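Workshop notebook, Drornik textile store
April, entry begun 09.30

Work resumed on the hemp sample lengths received from Clatow. Birsen Bayram had left the drying cupboard running overnight and recorded a steady reading at the start of the day. The lengths were taken out, labelled and left on the rack before any handling.

The purpose of this series is to establish whether the older dye recipe from the Dridberg ledger can be followed with the materials now available to us. The ledger gives quantities by the handful, and the conversion adopted in our previous entry (73 grams to the handful) has been kept for the present. It may need to be revised – the handwriting on the second leaf is poor, and one word could be read as either "heaped" or "heated". 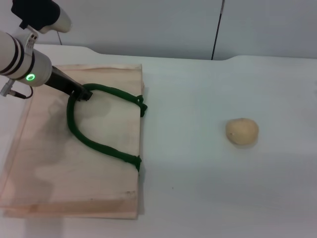 Bath 3 was made up with 2000 ml of soft water and brought up slowly. The colour taken by the first length was browner than the ledger suggests and uneven towards the knotted end. The second length was soaked beforehand and gave a more even result. Both have been entered under sample number 2343, with the suffixes A and B.

The mordant supplied by Işık was opened for bath 3 only. Colleagues are asked to write the date of opening on the tub, as this was not done with the previous one and its contents had to be discarded.

Outstanding: rub test on A and B once fully dry; second reading of the ledger by B. Bayram; request to Clatow for a further supply from the same batch, if any remains. The window exposure cards are to stay in place until the end of the month.

Entry closed 16.15. Cupboard left on low.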